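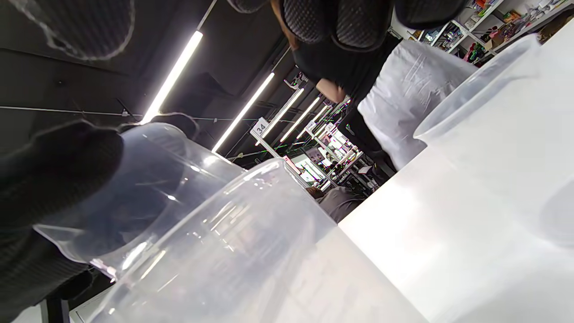 The Warimano is a hand-held gripper tool made by Prostach, a small firm in Ilstead. It carries a camera and is used at a work table to record handling tasks, for example the sorting of clear and milky plastic containers. The present form of the tool was drawn by Natanael Xavier.

Setting up

Before a shift the operator wipes the lens with a dry cloth and closes the gripper fully, so that the zero position is stored. The opening is then checked against a gauge block of 37 millimetres. Transparent containers are difficult under ceiling tubes, as the long reflections on the wall can hide the rim - the exposure is therefore fixed by hand and not left on automatic.

Care and repair

The finger pads are changed after 22 hours of use. The four screws of the finger carrier are tightened crosswise. A play of the fingers usually comes from the bushing, known as part 473, and this can be replaced at the table in eight minutes. Sebastião Leite wrote the first repair sheet, which is still delivered with the tool.

See also: Hoxha coupling, Finger pad, Zero position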